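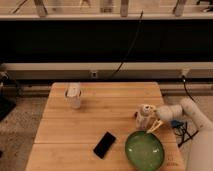
Igor Hrnčiar wrote on 07/09/2023:

I have sanded my kitchen worktop back to bare wood and I would like to oil it this weekend. The tin from Oltilico says two coats, my neighbour says five, and in the archive of this list I find every number between. Also, must I oil the underside? The top is fixed to the cabinets and I do not want to remove it. The old finish went white near the sink and felt rough, so I want to do better this time. Thank you for any advice.

Igor

Dear Igor, dear all,

I have oiled three tops in the last years, two in beech and one in oak, so please take this as the experience of an amateur. Perhaps Renaud will correct me, he has done many more.

About the number of coats. I stopped believing in a fixed number after the first top. The first coat disappears almost completely, mostly at the ends of the planks, where the wood drinks like a sponge. The second stays longer. When a coat lies on the surface for 30 minutes and you still have the same shine everywhere, the wood has had enough. On my beech this was after the third coat, on the oak after the second. I think your neighbour's five coats will do no harm if each one is wiped well, but you will wait many days for them to dry.

The wiping is more important than the number, in my opinion. I put the oil on with a piece of old cotton sheet, wait, and then wipe with a dry piece until the cloth does not slide any more. On my first top I left too much. It became sticky in the corner behind the kettle and stayed sticky until I removed it with a scraper. Please open the used cloths flat outside to dry, or put them in a metal bucket with water. If your oil is linseed or another one that dries, a cloth in a ball can start a fire by itself. I know this was already said on the list, but it can be said again.

Between the coats I leave 12 hours in summer and a full day when the kitchen is cold. Then very light sanding with fine paper, only along the grain, and all the dust off before the next coat. If your top is made of glued planks like the one in my photo, look carefully at the seams and at the small knots. Dust likes to stay there.

For the underside – yes, if you can reach it, but do not take the top off only for this. In July I lay on my back inside the cupboards with a small brush and did what I could. One coat is enough there. What I would not skip is the cut edge around the sink, and the place above the dishwasher where the steam comes out. I suspect your white and rough area started at that cut edge. Push the brush well under the rim of the sink if there is any space, and check the old silicone at the same time.

I have used the Zirwood oil for two of the tops and I am content with it, although the smell is strong for the first days. I do not know the Oltilico one. Does somebody here know if it can go over a top which had Zirwood before? The shop in Evinstead told me yes, but they answered very quickly and I was not convinced.

Kind regards,
Lionel Masson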